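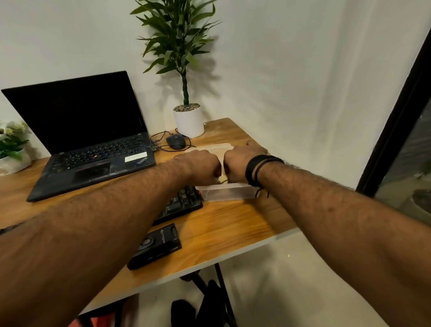
Sorcha Jardine wrote back that the invoices print fine from her end and that the office in Rutby must have changed something. I've read that twice now and I still don't buy it. We changed nothing in Rutby. The invoice totals were right in the Skurkar module before the update and wrong after it.

Ticket: Magsi export rounds line totals before tax
Status: Reopened
Opened by: Urmas Dambrauskienė
Date: February 2, 2020

What happens
Any invoice with 9 or more lines comes out of the Magsi export a few cents off. Shorter ones match. The customer who noticed was Dalau, who pay to the cent and send back anything that doesn't add up. They sent back three.

What I was told to try
Clear the cache. Done, no change. I didn't expect one, as the wrong number is in the exported file itself and not only on the screen.

Reinstall the tax table. Done. The table reloaded with the same rates it had before. Totals still off by the same amounts, which makes me doubt the table was ever the issue.

Check the regional settings. Decimal point, two places, same as always. I was asked to check this again on the second call, by the same person, and it was still set that way.

What I tried on my own
I took one of the rejected invoices and added it up on paper. If you round every line and then apply tax, you get the number in the export. If you add the lines first and round at the end, you get the number on the screen. So the two parts of the program do the sum in a different order.

I then made a test invoice for 3000 with a single line. It matched, as you'd expect with one line to round. Please don't close the ticket on the strength of that one.

Reply from support
"We're unable to reproduce this. Rounding differences are normal in accounting software and fall within tolerance."

My answer
Whose tolerance? Dalau's is zero. And it was reproduced on two machines here with a clean install on one of them. I attached both exports — please open them this time and compare the tax line, near the bottom.

Sorcha has since agreed that her test invoices had four lines each. She is running a longer one.

Workaround until the fix
Export without tax and type the tax in by hand from the screen total. It's slow and I don't trust it past month end. The release notes for March mention "improved totals" and nothing else. I'd like to know what was improved before I install it.

Ticket stays open.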